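**To:** pramuro-sorting
**Subject:** Re: Re: orange stuff and the folding guide (long, sorry)

Hi all,

Typing this between loads so forgive the state of it. Answers to the message from the Ciltlow end, quoted so you don't have to dig:

> Can we please settle how tops and soft things are meant to go on the shelf? Our last delivery had 391 pieces in it and I'd say half had to be opened and done again before they'd stack. Some in thirds, some in half, some rolled (why rolled??). The old sheet says "fold neatly" and leaves it at that.
>
> Also what do we do with something that comes out of the bag in a knot. Do you shake it, iron it, or just fold round the creases? And does the label have to show.
>
> Last one: the Uzor shelves are narrower than the old ones. Does the guide know that?

Right. No, the guide doesn't know that. The guide is older than the shelves. I'm redoing it and want it finished by the end of May, so shout now if you disagree with any of this.

## Long first, then short

Whatever it is, get it into a long strip before you do anything else. Full length across the table, far side, so you've got room in front of you for the next fold. Pull it out from both ends. Most of the stacks that topple over are things folded short while they were still crooked lengthways.

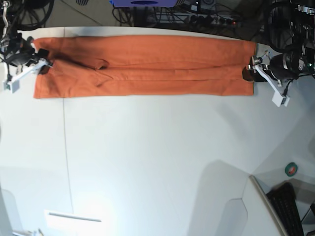
*Orange trousers, long strip stage. Bump towards the left still needs flattening.*

The bump matters more than the small creases. Small creases vanish in the pile. A lump of doubled fabric doesn't, it sits under everything above it and by the sixth item the whole stack is leaning. Run your hand along the strip, if you feel a lump open that bit up and lay it again. Takes seconds. Don't press on it and hope.

Pockets and waistbands are the usual culprits, also cuffs turned inside out. Check both ends before you bring them together.

## Things in a knot

Loads of these. Tops are worst, they come out with one sleeve inside and the rest wound round it. My answer to "shake, iron or fold round it" is none of them to start with. Put it down on the table as it comes. Look for a label or a bit of hem, anything you can be sure of, and work outwards from there.

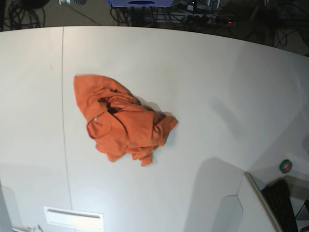

If there's one panel lying fairly flat, leave that alone and move the rest away from it. People tend to grab the middle and lift and then it's a new knot. Loose flaps first, then the deep creases, they mostly let go by themselves once the flaps are out.

Ironing: only for the front rail. We haven't the time or the sockets. Shaking is fine for towels, hopeless for T-shirts, and it sends fluff all over the clean pile (you know who you are).

And a knot that won't come out in a minute goes back in the Dalto bag for whoever's on next. Fresh eyes. Not a crime.

## One end tidy, one end not

This is the stage where people stop too early. You've got one end straight and square, it looks done from that side, and the other end is still a scrunch. Then it gets folded in half with the good end on top and off it goes to Ciltlow, where someone opens it and writes us a cross email. Fair enough.

So: do the bad end while the good end is lying still. Flatten towards the bad end, away from the tidy one. If the bottom edge slopes a bit I wouldn't fuss, it'll be hidden after the next fold. A twist in the middle I would fuss about, every time.
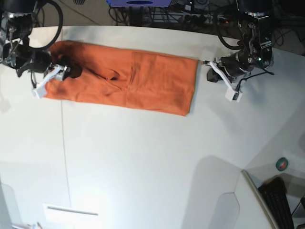 ## Shelf width

The Uzor shelves take a narrower stack, so thirds instead of halves on the last fold for adult tops and anything trouser length. Children's things stay in half. Towels in thirds as well, please, even the small ones, becuase a mixed pile of towels is a misery.

No rolling. I know it's nice in a suitcase. On a shelf it rolls.

Labels: show them if it costs you nothing. If the label ends up inside don't undo a good fold to find it. The size sticker goes on the outside anyway.

## T-shirts, pulled straight

Different animal from a towel, this. With a T-shirt you want hold of it near the neckline and then at some second point well away from the first, and pull gently till the creases between start to run in one direction. They'll go diagonal to begin with. That's just the cloth telling you your two points aren't level.
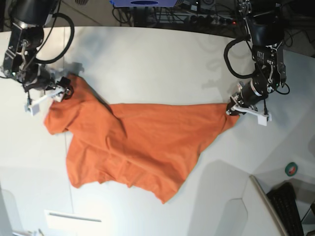 Watch you don't take too small a pinch at the second point. You get a long thin rope of fabric on that side and a great baggy bit in the middle, and no amount of pulling evens it out, you only stretch the thing. Let go, spread that side out with the flat of your hand, take hold again further in. The sleeve can flop where it likes for now, tuck it when you do the lengthways fold.

Hem last. Wavy hem is fine on old cotton, you'll never get it dead straight and I'd rather have the pile done.

## Other bits

- Did 1071 pieces last month, up from 644 the month before. So the folding does need to be right first time, we can't keep doing it at both ends.
- We're down to 2 of the big Dalto bags. Empties back with the van please.
- Orange and rust go with the reds, on the *warm* shelf. There's been a yellow pile growing by itself and it needs to stop.
- White table to be wiped before the light colours go on it, not after.
- New sheet will be one side of paper, big type. If you want a line added send me the line, written out, not the idea of a line.

Ciltlow, can you measure the top shelf as well as the lower ones, front to back? I've only got the width written down and I don't trust my own handwritting.

Dryer's beeping. More tonight if I get a minute.

Pramuro sorting room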